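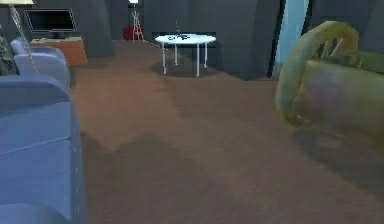 Le salon simulé de Korico, avec la table ronde blanche au fond.

Korico, un simulateur d'intérieur pour club de robotique : notre avis après un trimestre

Logiciel testé : Korico, licence club, édité par Pluditz
Prix payé : 184 euros pour l'année
Testé par : l'atelier robotique du mardi, niveau lycée
Note : 3 sur 5

Nous cherchions un simulateur pour préparer l'épreuve « service à domicile » de la coupe Zornitgate. Le règlement impose une première manche entièrement simulée : le robot part d'un bord du salon, rejoint une table, prend un objet et revient. Jusqu'ici nous faisions tout sur le robot réel, avec des chaises du foyer en guise de meubles, et les élèves passaient plus de temps à recharger la batterie qu'à programmer.

Installation

Comptez une séance complète. L'installateur ne signale pas les bibliothèques manquantes, il s'arrête sans message. Hideaki Amano, qui encadre l'atelier avec moi, a fini par rédiger une fiche d'une page pour les élèves, et les installations suivantes se sont bien passées. Sur les 21 postes de la salle, les plus anciens font tourner Korico à condition de baisser la qualité des ombres. L'interface est traduite en français, la documentation ne l'est pas.

Les décors

Le salon est la pièce que nous avons le plus utilisée. Canapé et fauteuil bleus d'un côté, gros fauteuil vert de l'autre, un large passage de moquette brune au milieu qui mène droit à la table. Pour débuter, cette disposition convient très bien : un élève de seconde arrive à faire avancer son robot jusqu'à la table dès la deuxième séance. Elle devient vite trop facile. Nous avons donc déplacé les meubles dans l'éditeur, ce qui se fait à la souris et sans difficulté.

Le rendu est sombre. Les murs sont gris foncé, la moquette est tachée de grandes ombres, et la table blanche ressort nettement. En revanche, les petits objets noirs posés dessus forment un paquet difficile à séparer à distance. Aitana Vallejo, en terminale, a écrit la détection d'objets de l'équipe. Son premier programme prenait les ombres de la moquette pour des obstacles et faisait tourner le robot sur place. Elle a réglé le problème en ajoutant la carte de profondeur, que Korico fournit proprement. Les pieds fins de la table et ceux du lampadaire à trépied restent mal détectés par notre code. Il faudra y revenir avant la coupe.

La prise d'objets

C'est le point faible. Le déplacement est crédible, la saisie beaucoup moins. Un objet léger glisse parfois à travers la pince, ou reste collé à elle après l'ouverture. Nous avons lancé 200 essais automatiques avec le même programme et la même position de départ, et les résultats variaient d'un lancement à l'autre sans que nous sachions pourquoi. L'assistance de Pluditz a répondu en deux jours et nous a conseillé de réduire le pas de calcul. La situation s'améliore, mais la simulation devient lente sur les vieux postes.

Pour la comparaison, nous avions essayé Hyun l'an dernier. Les contacts y sont mieux calculés, mais il n'y a presque pas de décors d'intérieur et tout se règle dans des fichiers de configuration. Patricio Herrero, qui s'occupe de la mécanique dans l'équipe, continue de l'utiliser pour tester la pince seule. Les autres n'en veulent plus.

Avec les élèves

La programmation se fait en Python, avec une bibliothèque courte et lisible. Les noms de fonctions sont clairs. Le mode pas à pas est très utile en atelier : on arrête le robot devant le fauteuil, on regarde ce que renvoient ses capteurs et on discute de la suite. L'enregistrement des parcours fonctionne bien aussi, et les élèves s'en sont servis pour leur compte rendu de projet.

Deux défauts agaçants au quotidien : la sauvegarde n'est pas automatique, et un plantage fait perdre les modifications du décor. Begoña Toledo a perdu une chambre entière de cette façon, meubles compris. La gestion des comptes est également pénible, chaque élève devant valider son accès par courriel.

Pour qui ?

Korico convient à un club qui travaille la navigation et la perception. Pour la manipulation fine, mieux vaut attendre une prochaine version ou garder un second outil à côté. Nous renouvelons la licence pour l'année prochaine. La coupe a lieu en mai, et je compléterai cet avis ensuite avec les écarts relevés entre le salon simulé et le robot réel.

Orest Pylypenko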